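Notebook, dish clearing, Jasto kitchen
13/01/2021

Back at the counter with the Latance arms, and I have to admit I was looking forward to it! The question is the same one we had in May: can a machine clear up after lunch yet? Steel bowl first, lifted off the plate by the rim.

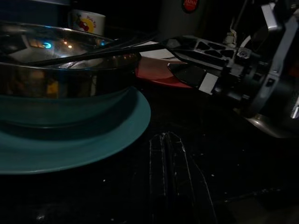 Cutlery and the rest

Bowls I have some hope for (4 good lifts out of 20, don't laugh). Forks and spoons in a heap are another story, and Sikder's planner still takes 23 seconds to choose one. I'd have the whole counter done by then, and a coffee poured. Next time: cutlery spread out a bit, softer fingertips, and please somebody wipe up the crumbs.

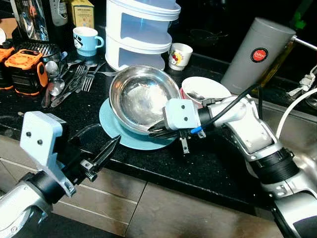 Both arms over the counter, steel bowl still on the blue plate.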